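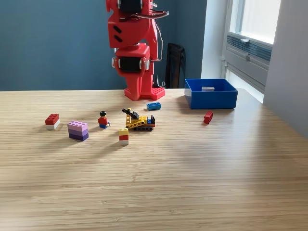

Bricks out on the table, blue bin at the back

Sorting a small mixed lot of toy bricks – by color or by shape?
Asked by brolgate_mom, Wednesday

Hi all! I've got one table, one open blue bin and a pile of bricks that never seems to get any smaller. My son is nearly 10 and likes to leave things half built (there's a little yellow construction vehicle with a black crane arm that I'm not allowed to touch, and a pink and purple stack he's very proud of). I'd love a system he can keep up by himself. Do you sort by color, or by shape? And do the minifigures go in with everything else?

Answer from Emil Kaufmann (18 votes)
Shape, every time! We did color for two years and it looked lovely, but try finding one small red piece in a tub full of red – you'll be there till supper. Put the long flat ones together, the ordinary 2x4s together, and keep figures in a little box of their own, as the hair gets lost so easily. Finished models stay on a shelf or tray and don't go in the bin at all. My two are much happier to tidy up now that nothing they made gets pulled apart.

Answer from Susska (9 votes)
With a small lot I wouldn't sort at all, just one bin and a good rummage. Ours all go in together and the kids like digging.

Answer from bultholm_dad
color. looks nicer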